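Support > Tickets > Hot water and heating > Ticket 203

Status: open, waiting for part
Opened by: tenant, Wistville, unit 6
Date: May 26, 2021
Product: Stundorier wall water heater, installed by Drollov

Problem: The hot water stops after a short time and the display shows code 10.
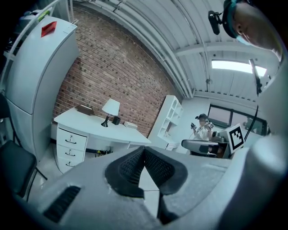
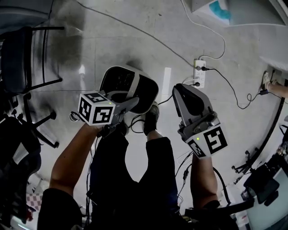
Unit 6, seated on the concrete floor side. Close view first, then the view from above.

What I tried already:

1. I switched the heater off at the wall, waited, and switched it on again. The code went away, but it came back the same evening.
2. I cleaned the small filter at the cold water inlet. There was some grey sand in it. After this the flow was better, but the water was still cold after one shower.
3. I checked the gas tap. It is fully open, and the stove works normally.
4. I lowered the temperature setting by one step. No change in behaviour.

Reply from Drollov support: Code 10 on this model means that the fan is too slow or the flue is partly blocked. Please look at the outside end of the flue and tell us if you find leaves or a nest. Please do not open the front cover.

My answer: I looked from the yard. The flue end is clean and I see no nest. I can hear the fan start, and then it makes a dry scraping sound before the code is shown. In the morning it is worse than in the afternoon. I did not open the cover.

Reply from Drollov support: Thank you, the sound is useful for us. It is probably the fan bearing. The fan is not in our Wistville store, so we have asked Barrios to send one. The price of the part is $900 without the warranty. Can you send the purchase paper?

My answer: The paper is attached. The heater was installed in July of last year, so I believe the warranty is still valid. Please confirm this before the technician is booked. I am at home in the mornings, and the key for the side gate is with me.

Last update: Warranty confirmed, no charge for part or labour. Visit will be booked when the fan arrives from Barrios. Until then, please leave the heater switched off at the wall.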